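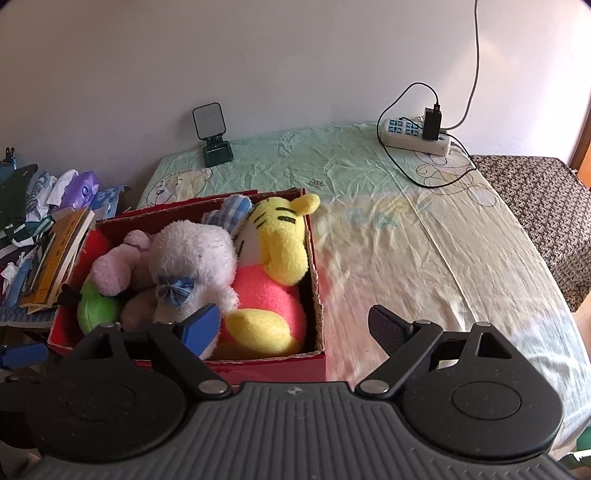

4/7/23

Started on the small bedroom after breakfast. It was meant to be the wardrobe but I got no further than the toys. I had the red box up on the bed with the flaps open and most of the soft ones are in it now, the tiger at the back on its side, the fluffy white one with the checked bow in the middle. They don't pack well. You press one corner down and another comes up. I don't want to force them, so I may have to leave the flaps open and tie string round the lot.

Şükran Gökçe rang at ten about the room. The new lodger comes on the fifth of the month after next, so there is no great hurry, but she would like to see it painted first. I told her the bed stays and the desk goes. She asked about the mattress and I said it was bought in December and has hardly been slept on.

The yellow books are still on the side with the tissues and a heap of paper and odds and ends of cloth. I can't read the books and don't like to throw them out. Ieuan Edwards thinks the library at Prudivholm might take them. I'll ask when I'm next over there. The paper wants going through one sheet at a time, as last time I did it in a hurry I put the gas bill in the recycling and had to go out in the rain for it.

Bed still has the bear sheet on, the pale green one. It has gone soft and the blue writing has faded, but there is wear in it yet. It needs a wash and an iron. I'll keep it for visitors' children. The power strip can come downstairs, we are short of sockets by the kettle, and the lead wants clipping to the wall if somebody is going to live in there.

Had soup at one. Walked to Robles for parcel tape and string, £5 for the two, and looked at paint while I was there. They had a white called Flineo which seemed the same as any other white. Didn't buy it. Steps on the little counter were 1,922 when I got home, and it said 900 before I left, so the walk is longer than I thought.

Ieuan came by at four to measure for the shelf. He wants it 100 cm long and I would like it shorter so the door can open right back. We left it at that. He had two cups of tea and looked in the box and said I ought to keep the tiger out. I said I'd think about it.

Tomorrow: strip the bed, ring the library, sort the paper. Find out if Rumau still collect furniture or if I have to get the desk down the stairs myself. Put the bins out tonight.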